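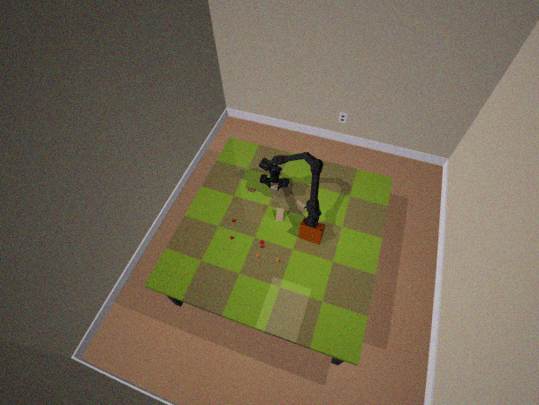

Thursday, August. Sourdough starter trials, Oredton bench

Fed all the jars at 6:30 this morning, same as yesterday. Room was already warm when I came in. The thermometer by the window read higher than the one on the shelf again. I trust the shelf one.

Flours on test are the Hebden whole rye, the Drimer bread flour and the last of the old white from the cupboard. Rye was ahead, as expected. It had doubled by mid-morning and started to sink in the center before lunch. Drimer came up slower but held its dome well into the afternoon. The old white did very little. A few bubbles along the glass, a thin gray liquid on top, sharp smell like nail polish remover. I stirred it back in and fed it again. If it looks the same tomorrow it goes in the compost.

Changed the feed on the Drimer jar to 3 parts flour for each part starter. Water kept equal to the flour by weight. It was getting too sour at the old feed and the dough from Monday's batch tore when I shaped it. Kept back a spoonful at the old feed in the fridge in case the change is a mistake.

Test dough mixed after lunch with the Drimer starter at its peak. 630 g flour, salt at 2 percent, water from the jug that stood overnight. Left it to rest before the salt went in. First fold felt slack and I nearly added flour, but left it alone and by the third fold it was holding its shape in the tub. Sides pulled away cleanly. Divided into 2 loaves, one for the cold shelf overnight and one to bake today.

Baked loaf: good color, decent spring on one side, split along the base on the other. I think the cut was too shallow. Crumb tight near the bottom, open at the top. Taste is mild with a bit of sourness in the crust. Better than Monday.

The Stetero oven is running hot at the back left again. Turned the loaf halfway through and it still came out darker there. Whoever uses it next, put the stone one shelf lower and check early.

Scale drifted during the rye feed. Put in new batteries and it settled. Earlier rye weights this week may be a few grams off, so don't lean on them.

To do
Bake the cold loaf first thing, straight from the fridge, deeper cut
Order more Hebden rye, the bag is nearly done
Wash the spare lids
Move the jars off the windowsill side before the afternoon sun gets to them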